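Zavon ensina robôs a segurar louça com as duas mãos, e eu fui lá ver

Confesso que cheguei à apresentação da Zavon com uma preguiça danada. Era outubro, chovia, e o convite prometia "um novo método de aprendizagem por demonstração para manipulação bimanual", frase que me fez tomar dois cafés antes de sair de casa. Voltei de lá falando sem parar de tigelas (meu marido que o diga).

O que a equipe mostrou tem o nome de Bedwood e é uma receita para ensinar braços robóticos a fazer tarefas de casa que pedem duas mãos: virar uma tigela, passar um prato de um lado para o outro, dobrar um pano. A pesquisa é coordenada por Tsehay Ejigu, que fala rápido, desenha no quadro enquanto fala e apaga com a manga do casaco. Em vez de colocar um robô enorme dentro de uma cozinha e controlá-lo de longe, o pessoal dela usa garras de mão. A pessoa segura uma em cada mão, faz a tarefa como faria num dia qualquer, e a câmera presa à garra vai gravando tudo. Depois o modelo aprende com essas gravações e o braço robótico tenta repetir.

Até aí, nada que outros grupos já não façam. A novidade do Bedwood está na maneira de escolher o que entra no treino. O programa vai procurando, em cada demonstração, os momentos em que uma garra assume a carga da outra, aquele instante meio delicado em que as duas seguram a mesma coisa e uma está prestes a soltar. A esses trechos ele dá um peso maior. O resto da gravação, aquele vai e vem pelo ar sem nada de importante acontecendo, pesa bem menos!

Foram 4000 demonstrações ao todo, gravadas em casas de verdade, com cama desarrumada, geladeira cheia de ímã, tudo do jeito que estava. Coralie Hapeta, que cuidou das gravações, me explicou que no começo elas tinham um laboratório lindo, com mesa cinza e luz perfeita, e que o modelo treinado só ali se perdia na primeira cozinha em que entrava. Ela largou a mesa cinza sem saudade nenhuma.

A tigela, aliás, virou a estrela da pesquisa. Cerâmica branca e lisa é um pesadelo para as câmeras, porque reflete a lâmpada, a janela, o que tiver por perto, e o brilho muda de lugar a cada inclinação. E a borda é fina, arredondada, pede que as duas garras se entendam sobre o ângulo. Se uma puxa um pouco mais, a outra perde o apoio.
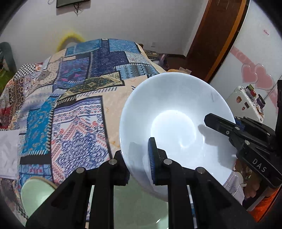 Mas por que não gravar simplesmente as mãos da pessoa, sem garra nenhuma?

Porque a mão humana tem cinco dedos, pele macia e um monte de truques que o robô não consegue copiar. Quando a pessoa trabalha com a mesma garra que vai no braço robótico, ela só faz movimentos que a máquina também pode fazer, e a gravação passa para o robô quase sem tradução.

Perguntei isso à Tsehay no intervalo, com um pão de queijo na mão, e ela completou dizendo que a primeira hora com as garras é humilhante para todo mundo. Pois eu experimentei. É verdade. Peguei um pano de prato, tentei dobrar ao meio e fiquei ali uns bons minutos brigando com uma ponta que teimava em escapar. A Coralie fez o mesmo em segundos, conversando comigo e olhando para o outro lado.

Vamos aos resultados, que era para isso que eu estava lá. A equipe montou um teste com 584 tentativas de passar louça de uma garra para a outra, usando peças que não tinham aparecido no treino, e o robô completou 415. Eu, que esperava um número daqueles de propaganda, achei até simpático ver a conta sem maquiagem. As falhas também foram mostradas em vídeo, uma atrás da outra: tigela escorregando, prato que gira e vai embora, e uma xícara que o robô segurou com toda a firmeza do mundo e se recusou a entregar. A plateia riu bastante dessa.

Thảo Sầm, que escreveu a parte do código que dá peso aos trechos, apontou dois problemas que continuam abertos. O primeiro é o vidro transparente, que o modelo enxerga mal e agarra pior ainda. O segundo é o peso: uma tigela vazia e uma tigela cheia de sopa são, para a câmera, quase a mesma tigela, e o robô aperta as duas igualzinho. Para isso ela quer pôr sensores de força nas pontas das garras, mas ainda não tem data e não quis me dar nem um palpite (eu insisti, viu?).

A Tovedico, que fabrica braços para cozinhas industriais, entrou como parceira e vai testar o método com bandejas e travessas. Gobnait Rafferty, que veio representando a empresa, foi bem pé no chão e disse que por enquanto só interessa a parte de tirar a louça limpa da máquina e empilhar. Robô servindo jantar em casa, nem pensar tão cedo.

O código que separa os trechos importantes das gravações será aberto a outros grupos de pesquisa junto com o artigo, que está em revisão. As gravações das casas ficam para depois, porque falta combinar com cada família o que pode ser publicado. Quando sair eu aviso por aqui, e quem quiser mandar pergunta para a Tsehay pode deixar nos comentários, que eu prometi repassar tudo a ela!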